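Plurnham Office of Environmental Health
Thread on wood smoke and the winter burning rules. Please read to the end before contacting the office.

1/ From the start of December, the smoke control area in Plurnham extends to every street between the river and the Sidby road. Households in this area may burn only dry wood or approved smokeless fuel. The rules for outdoor fires have not changed.

2/ The extension follows two winters of air monitoring. On still evenings, cold air settles in the lower part of town and smoke from chimneys stays close to the ground. Residents with asthma or heart disease are affected first, often indoors, with the windows shut.

3/ The office received 615 smoke complaints last winter. Most came from the Grenov district, where houses stand close together and many chimneys are lower than the upper windows next door. The most common time of complaint was 8 p.m.

4/ Fine particles from smoke are too small to see one by one. Larger soot and ash settle on sills, cars and laundry, and they are a nuisance, but the fine particles stay in the air and reach deep into the lungs. A clean windowsill is therefore no proof of clean air.
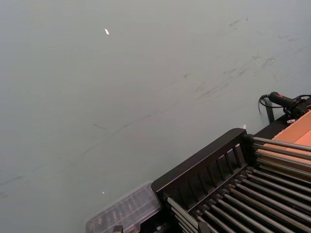 Grenov Tenants' Forum replied: Our members support cleaner air, but many of them heat with wood and cannot pay for a new stove before the cold weather. Will they be fined in the first month? Several have already bought their wood for the season and do not know if it is dry enough.

5/ We thank the Forum for the question. No fines will be issued during the first winter. A household that is reported will receive a letter, followed by a visit if the complaint is repeated. Inspectors will carry a moisture meter and will test wood at no charge when asked.

6/ Wood that is too damp may be kept and dried for next year. Stack it off the ground, cover the top and leave the sides open. Wood brought indoors the night before use is not dry wood, whatever it feels like to the hand.

7/ Stove replacement grants are available to 300 households. The grant covers 80 percent of the cost of an approved stove, including installation. Applications from homes with young children, and from people under treatment for lung disease, will be considered first. Tenants may apply with the written consent of the owner.

8/ Chimney sweeping is a separate matter. It is the owner's duty in rented homes, once a year, and a tenant should not be charged for it. Please report any such charge to the housing desk and not to this office.

9/ Two new air monitors have been placed in Grenov and one at the Sidby road junction. Readings are posted every hour on the town website. The junction monitor also records traffic pollution, so its figures should not be compared directly with the other two.

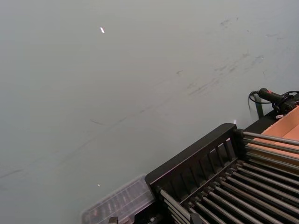 Photo: Plurnham Office of Environmental Health

10/ When the hourly reading for fine particles passes 100, the office will issue a still air notice by text message. During a notice, we ask all residents who have another source of heat to leave stoves and open fireplaces unlit until the following morning. Homes with no other heat are exempt and need not apply for the exemption.

11/ Garden waste must not be burned at any time within the smoke control area. The Kikuchi composting yard accepts leaves, branches and hedge cuttings from residents without charge. Painted or treated wood is not accepted there and must go to the town depot. Burning it at home releases toxic smoke and is already an offense.

12/ To report smoke, please give the street, the time and how long it lasted. Photographs are not required. Reports may be made anonymously, though we cannot send a reply in that case.

13/ Grant forms are available at the office counter and from the Grenov library. Forms sent by mail must be signed. The counter closes at 4 p.m.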